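Plumemano Open Day: Visitor Area Safety Walk
Checklist with comments
Walked by: Petronella Naidoo, with Tiina Mäkelä for the demo stations
Month: January
Job ref: 1334

1. Entrance and sign-in
OK. The visitor book is out and there are pens this time, thank you Boonsong! Please keep the coat rail on the left so the door can swing fully open.

2. Exits and extinguishers
OK. Both exits clear when I went round at 7. The extinguisher by the kitchen is in date, and Elfriede knows where the spare key for the back gate lives, so ask her if it sticks.

3. Cables and power strips, demo floor
ACTION. I know how much has to be plugged in before everybody can get going, and I do sympathize, but this is the one that worries me most. There are black and white cables crossing the floor by the marble table, and visitors will be looking at the grippers and not at their feet. Cable covers on every walking line, please, and the strips moved back against the wall wherever the leads will reach.
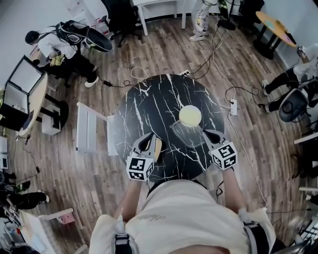
Item 3: two-handed gripper station, ball and clear container on the round table, power strip on the floor at right.

4. Gripper station, hands and fingers
OK with comment. Tiina let me have a go with a pair and it is lovely fun, much harder than it looks. Children will want a turn (so will their grandparents, I expect), so one of us should stand with each visitor and say the bit about keeping fingers away from the pads before handing anything over.

5. Harnesses and backpack rigs
OK with comment. Check buckles before each wearer goes out. Anyone wearing a rig should have a partner nearby when bending down or turning round in a tight spot.

6. Standing room
ACTION. Limit is 70 for the room. Sieglinde will keep the tally at the door. Chairs to be tucked in between demonstrations.

7. First aid
OK. Kit restocked, 2 cold packs added.

Items 3 and 6 to be rechecked by me before doors open. Leave a note on my desk if you finish early and I'll come straight down.
P. Naidoo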